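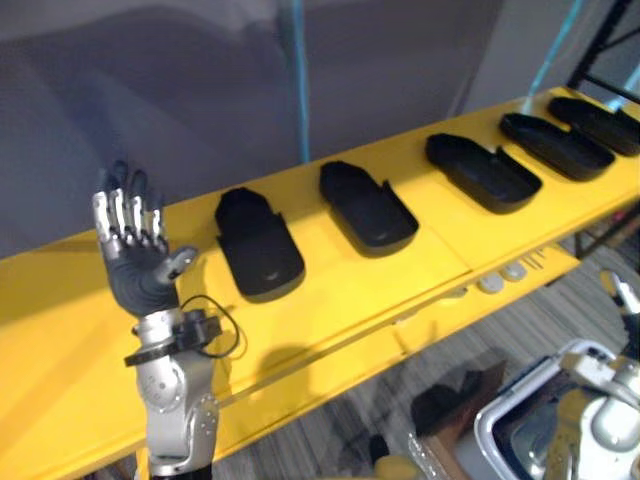

Tray station at the Brorell open day, left hand up

Brorell open day, worth it with a school group?
Thinking of signing up my class for the July one. 20 kids, mostly 8th grade. Has anybody been? Is it a real demo or just a slide show and a gift bag. Also how long do they keep you standing, one of mine is on crutches. Drive is 40 miles each way so I'd like to know before I beg for a bus.

Skoklow_parent
Went last year. Real demo, yes. The station with the yellow table and black trays is the one to see, two arms, hands with actual fingers. Kids got right quiet when the hand opened. It's slow though!! Tell them that ahead of time. Ours did a tray, stopped, someone typed for a while, did another. Maybe 20 minutes at that stop and no chairs, so call about the crutches, they found my dad a stool when we asked. Slides are at the begining, short. Bring lunch, the vending machine only took cards.

buvis_line4
its ok. parking is bad

TapeAndZipTies
Bit more since I've done it twice. Ask for the morning slot, the afternoon one got cut short both times. Groups are split up so you need a second adult, they wont take a half group without one. Look at the wrist on the arm if you get close, there's a little black device strapped on with a cable looping out of it. My kid asked what it was for and got a long answer, longer than the slides. Good people for questions, so have the class write a few down.
The Liao building across the lot isn't part of the tour, signs are confusing. Sign-up form asks for a head count and closes early, email them if it's full, we got in that way.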